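Budgeting for a Robot Hand: Questions We Keep Getting

Zateo Shared Equipment Desk. Updated in August, after the last round of purchase requests.

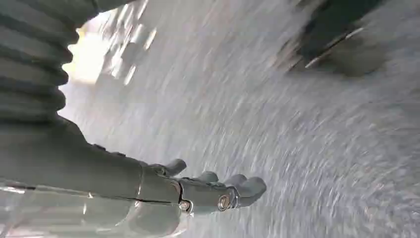
Montserrat Figueroa wrote in to say that the arm was the cheap part of her budget and she wished the old version of this page had told her so. The old version of this page was two paragraphs long and mostly concerned parking. We have expanded it.

Do I need a hand with fingers?

Maybe. If every object you plan to pick up is a box, a two-jaw gripper will do it for a lot less money and with fewer parts to lose under the bench. Fingers start to earn their keep when your objects are round, floppy or different every time. Write down the things you want picked up before you call a vendor. Vendors have never met an application that didn't need fingers.

Which one does the desk support?

We keep parts and manuals for the Gindari hand and the Wieczorek two-jaw gripper. You may buy a Zoltberg if you like. Dulce Chávez will help you fill in the form and will wish you well, and that's where our support ends.

What does the quote leave out?

Read it with a pencil. The usual missing items are the mounting plate, the cable set, the power supply, the controller license after the first year, and shipping both ways for repairs. On the last request we processed, those extras came to $1164, none of it on the first page. Training is sometimes included and sometimes a link to a video.

How much should I set aside for spares?

Look at how often your hand will touch something hard. A hand that spends its days near a tabletop will need finger covers and joint caps sooner than one waving around in open air. Finger covers are $86 a set through our account, and you should order two sets with the hand. Ordering them later means a second shipping charge and a second signature – the signature takes longer.

Can I put spares under "supplies"?

Yes, if each line is below the equipment threshold. No, if you are trying to buy an entire second hand one finger at a time. Tiburcio Zamudio has seen this done and was impressed, but he still sent it back.

How long does delivery take?

Our last Gindari order took 139 days from signed request to a box at the door. The vendor's estimate was cheerful and we won't repeat it here. If your grant has an end date, count backward from it and then have a stiff drink.

What do I need in the room first?

A bench that's bolted down, a clear floor area, an emergency stop you can reach without leaning over the arm, and a grounded outlet that isn't already running the coffee maker. Nuria Moges does the site check. Book her before you order. She can't approve a room that is still full of chairs, and she'd like people to stop asking.

Do I need a wrist camera as well?

Most people end up wanting one. Budget for the camera, its bracket, a longer cable and more storage than you think. Ask about shutter speed too, if the arm will be moving quickly. A cheap camera gives you long gray streaks where the bench used to be, and you'll have paid to store every one of them.

Is used equipment allowed?

Yes, with a service record. "Lightly used" on its own is not a service record. Ask for run hours, a list of replaced joints, and confirmation that the license transfers. Heriberto Chávez can look over a used unit before you commit, mornings only.

Who pays when it breaks?

The group that booked it, up to the deductible, and then the desk. Normal wear is on us. Dropping it is not normal wear, however often it happens.

Where do I send the form?

To the equipment desk inbox, with the quote attached as one file. Requests in by 4 p.m. get looked at the next working day. Leave the cost code blank if you don't know it. Please don't guess – the last guess bought somebody a hand out of the window-cleaning budget, and we are still getting emails from the window people.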